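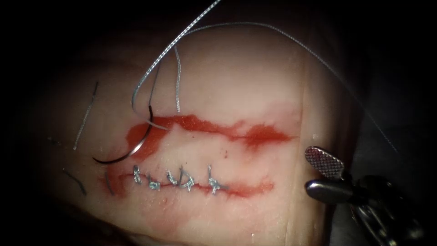

Practice pad, lower cut partly stitched, upper cut still open.

How to judge a robot mending demo

People in Porkuvville keep asking me when a machine will darn their socks. Stitching clips get passed around as proof that it's close. I doubt it. Try these checks before you believe one.

1. Look at the material. A smooth pad stays put. A wool sock sags and frays.
2. Find out who is steering. If the page doesn't say, don't assume the machine is.
3. Look for the thread. Long loose strands are where my own mending goes wrong.

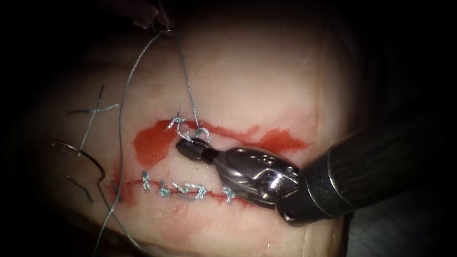 Jaws at the upper cut, with a small knot tied nearby.

4. Ask for the full run, unedited, and every failed try.
5. Time yourself on the same job. A heel hole takes me 15 minutes at the kitchen table in Flornby.

Until a demo passes all five, keep your darning needle.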